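Premer two-armed drinks station: a review after a season at the counter

Posted 06/04/2019

We run the refreshment counter on the ground floor of an office block with three tenants, the largest of them Gekow. The counter used to be one person on from opening to mid-afternoon, plus a second over lunch. Since March the cold drinks have been handled by a Premer station, supplied and installed by Lesard. This review covers what it is like to work beside. I have left out the lease terms, which depend on volume and will differ for anyone else.

What you get

The station is a two-armed unit that stands at the counter, a controller in a locked cupboard, and a tablet for orders and faults. The hands have fingers, so it uses ordinary glassware. An earlier quote from Van der Linden was for a closed cabinet with its own cup magazine and paper cups only. Our tenants had already voted paper cups out, and that settled it.

The dispenser and drip tray are standard fittings. If the station is down, a person can stand at the same spot and pour. I would not consider a system where this was not possible.

Installation

Lesard allowed one day and needed two. The first day went to levelling the counter, which has a joint in it and sat slightly proud on one side. Teaching the positions (glass pickup, tray, handover) took the second day. The installer did the teaching with Volker Harms, who has worked the counter longer than any of us, and this was worth the extra hours. Volker knew which glasses get used in what order and where people put their elbows.

Ask for your own staff to be present at this stage. The default layout put the handover point next to the card reader and would have caused a queue on the first morning.

Speed and reliability

One drink at a time, the station is slower than a person. Over a whole shift it makes up some of this by not being called away. In our first full month it served 1,778 drinks. Of those, 186 needed a staff member to step in, mostly to clear a fault on the tablet or move a glass that had been set down outside the pickup area. There were four breakages, all in the first fortnight and all with the thin-walled glasses we have since stopped buying.

The faults are not evenly spread. They bunch up over lunch, when people reach across the counter and the arms stop. Stopping is the correct behaviour. It does mean the station is at its weakest when the counter is at its busiest, and we still roster a second person from noon.

Glass placement is the part I was most doubtful about and it has been good. The hand closes on the side of the glass at mid-height and sets it on the grate with enough margin that a small error does not matter. Side-on contact also keeps the fingers away from the rim, a point our food safety auditor raised before we did.

Cleaning

The tray and grate are wiped and rinsed by hand, same as before. The finger joints need a soft brush and a damp cloth at close, 18 minutes if done properly. The manual's figure is lower and assumes nothing sticky has been spilled. Syrup gets into the joints and has to come out the same day. Plan for this in the roster, as it is new work and it falls on whoever closes.

What changed for the staff

Hours did not drop. We had agreed this in writing before signing, and I would advise any manager to do the same, early and on paper. What changed was the content of the shift. Less pouring, more food prep, more restocking, and a fair amount of minding the machine.

Opinions differ. The morning staff like it, mainly for their wrists and shoulders. Volker's view is that the pouring was when he talked to people, and that regulars now collect a glass and leave. I think he is right, and we have moved him to the food side at lunch partly for that reason. One casual asked to go back to the upstairs kitchen, which we arranged.

There is also a skills question. Two of our staff can re-teach a position and the rest can only clear faults. Lesard's training session covered the tablet and little else. Re-teaching should be part of the standard package, with a pay step attached to it. We added one ourselves.

The tray position, with a glass on the grate under the nozzle:

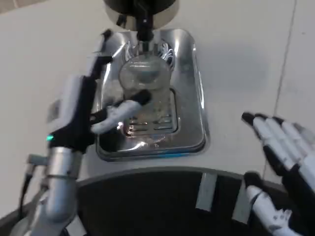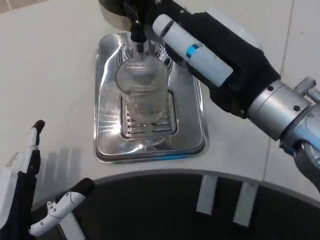

Noise is low. The compressor in the ice maker is louder. The tablet alarm is too quiet for a room with a tiled floor, and there is no volume setting that we can find. We have asked Premer for one and have a ticket number.

Support has been fair. Phone calls are answered the same day, spare fingertips arrive within the week, and software updates are pushed overnight with a notice the afternoon before. One update in March reset the handover position and we lost an hour to it. Write your taught positions down somewhere other than the tablet.

Would I lease it again

Yes, for this site, with the hours agreement in place and the second person kept on at lunch. For a counter with a single staff member I would hold off, as the person minding the station would also be the person serving food, and the stops come at the wrong time. For a site that expects to cut wages with it, the numbers do not work at our volume.

Lesard will do a two-week trial if you ask. Take it over a busy fortnight and include your closing staff in the review meeting.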